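Thursday, September 22, 2022

Glue day again. Mixed 2 small pots of the Pranside hide glue, one straight and one with a pinch of salt to slow it down, and wow, the salty one gave me time to get all four rails on the stool without swearing! Clamped both test joints and left them alone – well, mostly. The August batch went stringy on me, so I'm soaking the granules overnight from now on (200 grams, cold water, lid on).

Still need to order more from Burnberg before we run out.

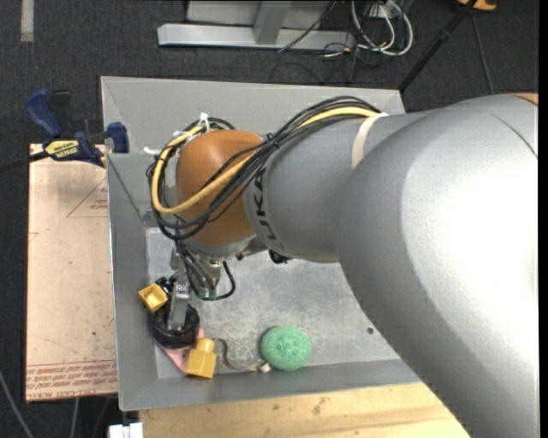
Posted by Jesadis Workshop

Tomorrow: clamps off, scrape the squeeze-out, start on the seat.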